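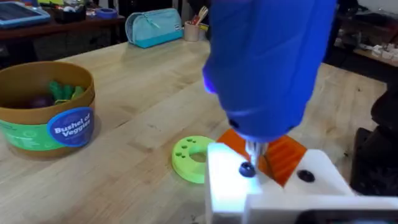

Blue gripper with its metal tip over the white block, at the assembly demonstration. The green ring lies to the left.

Report on the visit to the Divow automation workshop, Brodska
2023-06-22

The manufacturing studies section visited the Divow workshop in Brodska during its open day. The visit had been arranged in April at the invitation of the host, and its purpose was to see how small assembly tasks are taught to a robot before they are moved to a production cell.

The workshop occupies the ground floor of the former Fu printing works. Divow received 196 visitors over the day and had planned for 200. Guests were taken through in small groups, and our own group was given additional time at the assembly table.

The demonstration used simple plastic parts on a butcher-block table. Staff explained that printed parts are preferred at this stage as they can be replaced the same day if the robot presses too hard. The task concerned the placing of a metal tip where an orange translucent piece rests against a white block with round holes in its top face. The operator guided the arm, and the system recorded each attempt. According to the host, 1741 attempts at tasks of this type have been stored to date, of which 105 were set aside for checking by hand.

Other objects remain on the table during the work, among them a cardboard bin marked "Bushel of Veggies" with toy vegetables inside. The bin belongs to a separate sorting exercise, which was described but not shown to our group.

Members asked about lighting. Strong light on a white surface can hide the edge of a hole, and staff confirmed that this remains a difficulty. A matte gray block is being prepared for comparison.

The second part of the visit covered the Plorkach project, under which Divow lends a complete table and arm to technical schools for one term. The loan includes two days of operator training – transport is paid by the school. Applications are made in writing to the Brodska office.

The section thanks Divow for its hospitality. Notes from the discussion are available to members on request.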